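ok small thread on what I've been doing all week, which is rewriting the grasp planner for our snack counter setup. We call the stack Marow. It's two arms, one table, and way too much clear plastic

the old version planned each arm on its own and then checked for collisions at the end. Fine when the arms stay on their own sides. Terrible when one has to go down into a basket and the other wants to swing over the tray, because you throw out the whole plan and start again
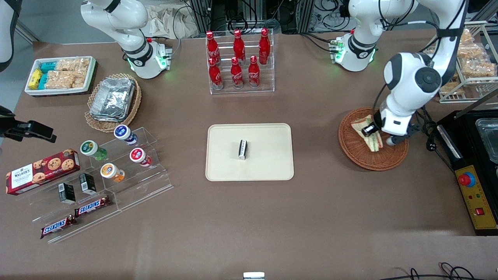 so now there's one shared timeline. Each arm books a chunk of space for a chunk of time and the other one plans around it. Replans went from 600 ms to 122 ms on my desktop and I did a little dance

wrapped food is still a pain though. A sandwich in plastic wrap squishes, the depth points slide all over the place, and the planner believes every one of them. I ended up averaging 4 depth readings before it commits to a grasp height. Not elegant!

next headache — acrylic. The depth sensor looks straight through the stepped stand and reports table, so the planner thought Snickers bars were floating in midair and went for them from underneath (in sim, thank goodness)

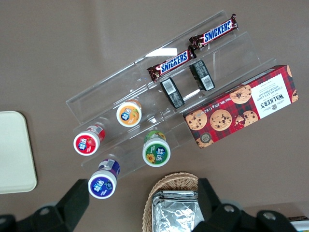 my fix was to stop asking depth about the stand at all. I fit a known model of it from the color view, drop that into the collision map as solid, and only then look for items. Should've done it back in August

also learned that caps seen from straight overhead all look like the same circle to our detector. I labeled 312 wrist crops by hand to sort that out and my eyes have not forgiven me

the labeling tool is called Gurkum, it's mine, it's ugly, it crashes if you hit undo twice. Will clean it up and share once the timeline code is merged

if anyone has a nicer trick for shiny foil packets piled at an angle, please tell me — the normals come out as pure noise and I'm out of ideas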